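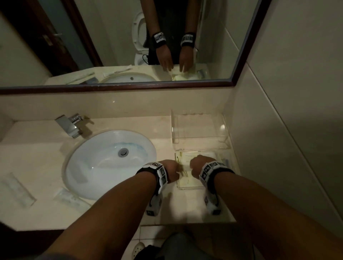

Concetta Bortolotti holds that an amenity tray should be set out before anything else on a vanity counter, as its position decides how much clear surface is left beside the basin.

Amenity tray

An amenity tray is a shallow open container for small packaged toiletries in a guest bathroom. Common materials are clear acrylic, resin, metal and lacquered wood. Typical contents include soap, combs, toothbrushes and shower caps, each in its own wrapper.

Placement

The tray is normally kept to one side of the sink, clear of splashes from the faucet. A tissue box holder may stand behind it. Taller items go at the back and flat packets at the front, with printed faces up.

Upkeep

Acrylic is wiped with a soft cloth and mild soap; abrasive pads scratch it. The Negussie housekeeping manual, revised in April, allows 48 seconds for restocking one tray.

See also: Vanity (furniture); Toiletry bag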